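# Where the Shoes Go: Interim Report

Our project began with a hallway and the pile of footwear inside it. The hallway belongs to Ruddock, the shared house where four of us live and trip over things. We wanted to know whether a small rack changes how people put their shoes away, or just gives the pile something to lean on.

We kept a log through November, before buying anything. It has 183 entries, one for every time somebody came in and took their shoes off. In 124 of them the shoes stayed where they fell. The rest were put against the wall, which we generously counted as tidy.

For the second stage we picked a three-tier bamboo rack with slatted shelves – light in color, low, and cheap enough that losing our deposit on it wouldn't hurt. Before it went into the hallway we tried it on a tabletop with a pair of black two-strap sandals, the green tags still on.
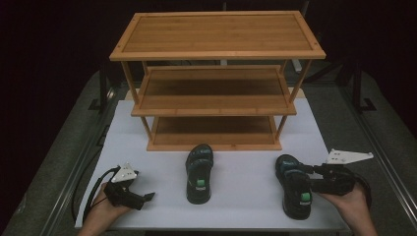

Sandals are the easy case. They are flat, they don't flop over, and they don't bring half the yard in with them. Winter boots are another matter, and the gap between shelves decides most of it. Tall boots can only go on top, so whoever gets home first takes the good spot and everyone else goes back to the floor.

The top shelf also attracts mail. We had not planned for mail.

The second log is still running and stops at 175 entries as of Sat 7 April. We want 300 before comparing the two. The remaining jobs are to decide what counts as "on the rack" when one shoe is and the other isn't, and to find the rest of the mail a home.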